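Journée portes ouvertes de Muveck (pliage robotisé du linge)

La journée portes ouvertes de Muveck est une visite publique consacrée à la manipulation robotisée du textile, et plus particulièrement au pliage du linge. Elle se tient dans l'atelier de l'entreprise, à Listasow. J'y suis allé deux fois, en février puis le 4 décembre 2025, et comme la page du wiki se résumait jusqu'ici à deux lignes et une adresse périmée, je me suis dit que je pouvais bien la reprendre ! Je garde la première personne, la charte du wiki l'autorise pour les articles de visiteurs, et tant pis pour ceux que ça agace.

Origine

Muveck a commencé dans la réparation de machines de blanchisserie (rien à voir, ou presque, avec ce qu'on y fait maintenant). Le virage vers les robots s'est fait sous l'impulsion d'Oldřich Urban, qui anime encore les visites et qui parle du coton comme d'autres parlent de leur chien. La première ouverture au public avait attiré 106 personnes, d'après le registre posé à l'accueil. La suivante est montée à 145, et depuis on s'inscrit par créneau, ce qui est quand même plus confortable quand on veut poser des questions.

Le nom Dusteo, qu'on croise partout dans les documents de la maison, désigne le programme de pliage lui-même. Jelínek est le nom de la bibliothèque de gestes enregistrés qui l'alimente. J'ai confondu les deux pendant toute ma première visite, personne ne m'a repris, et j'ai donc passé un après-midi entier à dire n'importe quoi.

Déroulement de la visite

On entre par le bureau, on laisse son manteau et on passe dans la grande salle. Il y a une introduction orale assez courte, puis on va de poste en poste, et c'est là que ça devient vraiment intéressant.
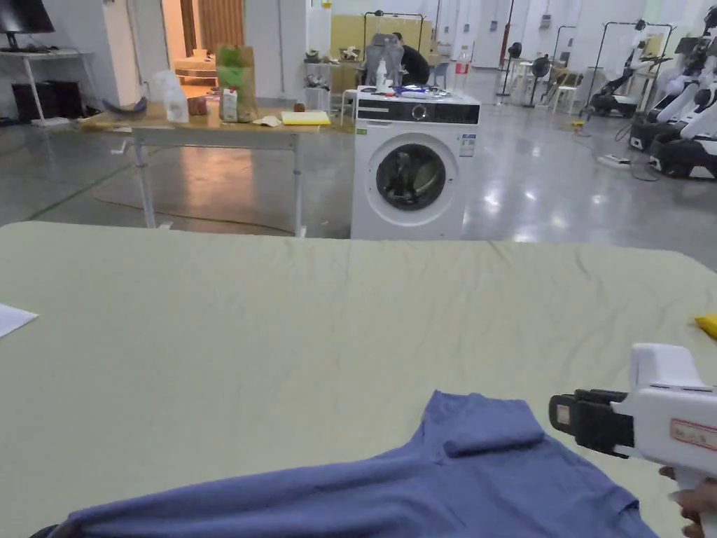 Le poste du polo est celui que je conseille à tous ceux qui viennent pour la première fois. On y enregistre des gestes à la pince tenue à la main : une personne saisit l'outil comme une poignée, attrape le vêtement, plie, relâche, et le trajet part dans la bibliothèque Jelínek. Le polo est plus vicieux qu'un tee-shirt, je ne m'en étais jamais rendu compte avant d'entendre Urban en parler pendant dix bonnes minutes. Tout vient du col. Celui du polo bleu pervenche, étalé en biais sur la nappe vert pâle, forme un rabat avec le tissu qui se ramasse dessous, et c'est exactement le genre de relief qui embrouille un programme habitué aux surfaces plates. La règle de la maison est de ne jamais commencer par là : on prend d'abord le bas, on ramène vers le milieu, et le col vient en dernier. (Chez moi je fais l'inverse. J'ai essayé leur méthode, mes polos ne s'en portent pas mieux, mais je n'ai pas non plus la patience d'un ingénieur.)

Un enregistrement raté n'est pas jeté. Il est rangé à part avec une note, et sert ensuite à apprendre au programme ce qu'il vaut mieux éviter. La bibliothèque comptait 3095 gestes à ma seconde visite, ratés compris, et Urban insiste beaucoup sur le « compris ».

La prise du tissu

La partie que j'ai préférée est la démonstration de la prise, parce qu'elle a l'air bête comme chou et qu'elle ne l'est pas du tout. Pour soulever un tissu posé à plat, la pince doit d'abord fabriquer un pli. Elle descend doigts écartés, appuie légèrement, puis resserre ; si elle appuie trop, elle ramasse aussi la nappe, et si elle n'appuie pas assez, elle pince de l'air. Un humain règle ça sans y penser, du bout des doigts. Dusteo, lui, procède par essais, avec une force de fermeture qu'on a fixée au départ et qu'on corrige selon le textile.

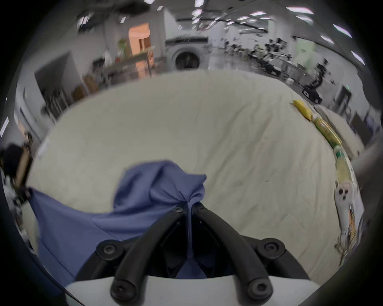

Un pli de tissu bleu pincé entre les deux doigts noirs de la pince.

Les visiteurs demandent souvent pourquoi les doigts sont souples. J'ai posé la question aussi, évidemment. Urban répond qu'un doigt rigide serre bien mais ne s'adapte à rien, et qu'avec une matière qui cède un peu on rattrape les petites erreurs de position. Il ajoute que la contrepartie est l'usure, et qu'il faut surveiller les vis ! Selon lui, une paire de doigts tient 200 séances avant d'être changée. Je n'ai pas trouvé d'autre source que lui sur ce point, donc si quelqu'un a mieux, qu'il complète.

Le pliage du tee-shirt

Le tee-shirt passe en fin de parcours. La marche à suivre est toujours la même :

Étaler le vêtement bien à plat, manches ouvertes.
Rabattre un côté, puis l'autre, en ramenant la manche avec.
Remonter le bas vers l'encolure.
Lisser, et recommencer avec un tee-shirt d'une autre taille.

L'étalage prend à lui seul plus de temps que tout le reste. C'est le point sur lequel les habitués se disputent : certains estiment qu'un robot de pliage devrait partir du vêtement en boule, tel qu'il sort du tambour, et que le poser à plat à la main revient à lui mâcher le travail.

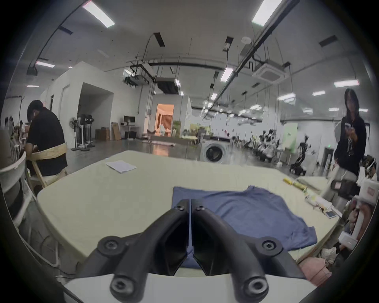

Je comprends l'objection, mais je trouve qu'elle va un peu vite. Défroisser et plier sont deux problèmes différents, et l'équipe a choisi de les traiter séparément, le second d'abord. Urban m'a dit que le départ en boule était prévu pour une prochaine version de Dusteo, sans donner de date (j'ai insisté, il a changé de sujet très poliment).

Renseignements pratiques

L'inscription est gratuite et se fait auprès de l'accueil de Muveck. Les créneaux du matin sont plus calmes, ceux de l'après-midi plus bavards, à vous de voir. Prévoyez des chaussures confortables, on reste longtemps debout. Les questions techniques sont les bienvenues, même naïves, et on peut les poser en tchèque, en anglais ou dans un français hésitant.

Voir aussi : Dusteo ; Jelínek (bibliothèque de gestes) ; Manipulation d'objets souples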